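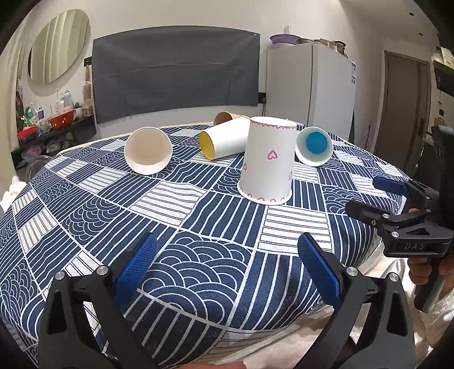
Paper cup test, two hand-held grippers, blue pads fitted. View from the gripper camera.

Travlow Hand-Held Gripper Pair

Home > Grippers > Hand-held > Pairs

In stock at Rokham. Page updated May 17, 2023

Pair of hand-held grippers, two fingers each, textured pads, camera mount on top. For people recording two-handed tasks without an arm in the room, or trying finger and pad types before paying for the motorised version. Sold as a pair. Singles on request but the price isn't much better.

What's in the box
2 grippers, left and right
Blue textured pads, fitted
Spare pads, one set
Camera mounts (camera NOT included, see below)
Hex key, spare screws, wrist straps
Printed card with the calibration pattern. Keep it flat, don't fold it

Why we test on paper cups
Cheap, light, and they show up a bad grip straight away. Squeeze too hard and the wall goes in. Too soft and the cup rolls off. On its side a cup is harder than it looks, the fingers have to come down either side of a curve and the thing wants to move. Upside down is a different job again — wide rim at the bottom, narrow end up, so the pads meet a taper and tend to ride up it.

We mix sizes and linings on purpose. Yellow inside, blue inside, plain. Patterned cloth underneath as well, because a plain white table flatters every camera. If your tracking survives navy and white stripes and scallops it will probably survive your kitchen.

How it compares
Tried against the Nel two-finger and the Serent soft grip, same cups, same table, same person.

Travlow pair: best feel in the hand. Trigger is light, you can tell when the pad touches. Pads hold paper well without crushing. Fingers a bit chunky for getting inside a small cup.

Nel two-finger: slimmer fingers, gets into tight gaps. Smooth pads, slips on waxed cups. Stiffer trigger, hand gets tired in a long session. Cheaper.

Serent soft grip: very kind to the cup, hardly ever dents one. Slow to let go though, and the soft fingers hide part of the cup from the camera. Good if you only handle fruit or bakery stuff.

For general tabletop work we'd take the Travlow. For narrow jobs, the Nel. You can also put Nel fingers on the Travlow body with the adaptor plate (sold seperately), two customers do this and like it.

Camera notes
Mount takes most small wide-angle cameras with a standard thread. Wide lens is worth having. You want both fingers in shot, the whole gap between the pads, and ideally the other gripper too when the hands work close together. Set the tilt once, mark it with a paint pen, leave it. A knocked mount is the most common reason a day's recordings don't line up.

Lock the exposure. Auto exposure hunts when a white cup comes close.

Cover tellies and big glossy screens before you record. Mirrors too if you can, or turn the table so they're out of the way.

Pads
Blue textured is standard. Also in black smooth, same fit. Two screws per pad, swap takes a minute or so. Change them when the texture goes shiny. Wipe with a damp cloth, no solvents, they go sticky and stay sticky.

Sizes and weights
Opening: up to 56 mm between pads
Trigger: full travel, no ratchet
Handle: black, fits most adult hands, small-hand grip available from June
Weight: on the data sheet, depends on camera

Odd cups wider than the opening can still be taken by the rim, one finger in and one out. Works better than you'd expect on the heavier paper ones. Not so well on thin ones.

Known niggles
Finger screws can work loose in the first week. Check them, nip them up, don't overdo it.
Left and right grippers look the same in the bag. Put a bit of tape on one.
Sleeves catch on the trigger guard. Roll them up or wear something tight at the wrist.
First batch had a stiff return spring — if yours came from that lot, email us and we'll post the new spring free.

Try before you buy
Loan pairs go out for 20 days, deposit taken on a card and released when they come back. Include everything, including teh calibration card please. Loan kits have both pad types so you can do your own comparison. Bring your own cups.

Delivery
Usually next working day for mainland UK. Elsewhere ask for a quote before ordering, not after.

Related
Nel two-finger hand-held
Serent soft grip
Adaptor plate, Nel fingers to Travlow body
Pad set, blue textured
Pad set, black smooth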